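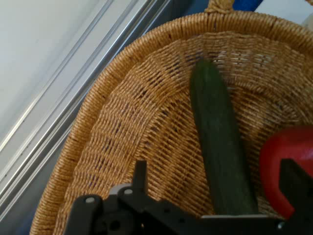

The water in Londcombe harbor goes up and down on calm days too, one comment on our January report said, so why does a study of it need to wait for storms? We have been asked the same thing at the harbor office, and it affects how the second year is planned, so it is dealt with first.

The comment is right. The harbor does move on calm days. The slow rise and fall that people see against the steps of the inner basin is a seiche, a standing wave that runs back and forth in the bay the way water does in a bathtub. It needs something to start it, but the start can come from far away. Swell from a distant storm arrives in groups of high and low waves, and the groups themselves carry a slow rise and fall in sea level. A small jump in air pressure moving across the shelf can do the same. Neither needs any wind at Londcombe. What we need storms for is the other half of the question, how large the movement gets and whether it adds to a high tide. For the calm-day part we already have enough record to report.

Harbor Oscillations at Londcombe and Gareck Bay
Progress report to the Sesura Fund
Aug 25, 2018

Work done since January

Gauges. All 3 pressure gauges are in the water and recording. The first is on the inner wall of Londcombe harbor, the second on the Rennie pier near the end of the old landing, and the third on the bed of Gareck Bay outside the bar. Each takes a reading every second. The inner and pier gauges send data ashore by cable. The Gareck gauge stores its data and has to be lifted to be read, which has been done twice. The first lift went as planned. On the second, the line to the marker float had wrapped around the frame and the boat had to come back on the next slack tide.

The pier gauge lost part of its spring record. The cable connector let in salt water and the readings drifted for several days before the line went dead. We replaced the connector with a molded one and moved the junction box above the splash zone. The drifting section has been marked as bad and is not used in anything below.

Paper record. The tide gauge house at Londcombe has kept chart rolls since 1892, with gaps. We were told to expect far fewer than we found. The count now stands at 1170 rolls, including a run that had been shelved with the harbor dues books and was not in any list. Of these, 120 are too damaged by damp to go through the scanner flat. They have been set aside for a conservator to look at. The rest are being scanned in date order, and we have reached the rolls from between the wars.

The old gauge used a float in a stilling well. The well has a narrow opening that damps out ordinary waves, and it also shrinks the faster seiches. To use the old charts we need to know by how much. In the spring we hung a spare pressure sensor inside the well and compared it with the gauge on the wall outside. The slowest oscillation came through nearly whole. The faster ones were cut down a good deal, and the amount depended on how much weed was around the opening. We cannot know how often the opening was cleaned in earlier years. The maintenance notes cover some periods and skip others.

Survey. The bay was sounded in May along the lines agreed with the harbor office. The inner basin is shallower along the east wall than the published chart shows. The channel past Rennie is about as expected. We did not finish the lines close to the Gareck bar. There was breaking swell on each day the boat was booked.

What the records show so far

There are two clear oscillations in the harbor. The slower one has a period a little under half an hour and belongs to the bay as a whole. It shows on all the gauges, small at Gareck and large on the inner wall, which is what we would expect if the bay has its node near the mouth. The faster one, a few minutes long, is found in the harbor and hardly anywhere else. It is the one boat owners notice, as it makes moored boats surge along the quay and snatch at their lines.

The two do not always go together. On several days in June the slow oscillation was strong while the fast one was hardly above the background. On those days the barometer at the harbor office showed a quick rise and fall with no wind to speak of. In contrast, the fast oscillation follows the swell. When long swell comes in from the southwest, it builds over a few hours and dies away over the next tide or two. It is also stronger near low water. We think this is due to the swell breaking farther out on the bar at that stage, but the unfinished survey lines are the ones we would need to check it.

The air pressure explanation for the slow oscillation fits the days we have. It is still a small number of days. One barometer cannot give the speed or direction of a pressure change, and the effect on the sea depends heavily on both. If the disturbance travels at close to the speed of a long wave in that depth of water, it keeps feeding the same wave as it goes. If it travels much faster or slower, very little happens. We have ordered two more barometers and the Rennie landing has agreed to take one of them.

No storm worth the name has crossed the area since the full set of gauges went in. The late spring gale came during the pier gauge outage. The inner wall record from that gale is good and shows both oscillations at once, with the fast one the larger, but without the pier we cannot say how the slow one was spread along the bay.

Computer model

A simple model of the bay, using the published chart depths, gave a slow period that was too short. With the May soundings put in, the period moved closer to the measured one. It is still short by a few percent. The likely cause is the edge of the model, which at present cuts straight across the mouth of the bay. Water just outside the mouth moves too and has to be counted as part of the oscillating mass. We are extending the grid seaward past Gareck.

For the fast oscillation the model is not yet useful. It treats the quay walls as solid. The outer arm is built of open stone and lets a fair amount of water through, and the model has to allow for that. We will try a range of values and see which matches the inner wall record.

Spending

Spending is within the amount agreed. Boat time has cost more than planned, mostly from the survey days lost to swell and the second trip for the Gareck gauge. Scanning has cost less, as the harbor office lent a dry room with power at no charge. We ask to move the amount saved on scanning to boat time. No increase in the total is requested.

The conservator's work on the damaged rolls was not in the original budget. We are getting a price for a trial batch and will send it separately. If the price is high, we would propose treating only the rolls that cover known storm dates.

Changes to the plan

In the application we said the gauges would come out at the end of the first year and be put back before the next winter. We would now like to leave them in without a break. The calm-day results come mainly from the summer months, and a second summer would let us see whether the June pattern is normal. Battery life in the Gareck gauge allows this if it is lifted every ten weeks.

We would also like to drop the dye test in the harbor entrance. It was meant to show how water moves in and out past the outer arm, and a short current meter deployment will answer that better for less effort. The university store has a meter free in the fall.

The public display at the gauge house has been put back. The roof work there is not finished and the front room cannot be opened. A live graph of the inner wall gauge is up on the harbor office website, with a short note on how to read it. It has brought in several useful messages from boat owners, including two with dates and times of strong surging that match the record well.

Work for the next period

Finish the survey lines at the Gareck bar, given a calm spell.
Install the new barometers at Rennie and on the headland.
Lift and read the Gareck gauge before the fall gales.
Scan the rolls up to the change of gauge mechanism, and send a list of gaps to the harbor office.
Repeat the stilling well test with the opening cleaned.
Run the extended model for the slow oscillation and compare it with the June days.

Data

The checked record from the inner wall gauge through the end of June is ready and can be sent on request. The pier record will follow when the bad section has been reviewed a second time. Gareck data are held until the clock correction is settled. The clock in that gauge was fast when it was read, and we do not yet know if it gained evenly over the whole period or mostly in the colder water early on. The next lift should settle this. Scans of the rolls are stored with the harbor office and a copy is kept at the university. The scans have not been turned into numbers yet except for a test batch of twenty, where the pen trace was clear enough to follow by software on all but two.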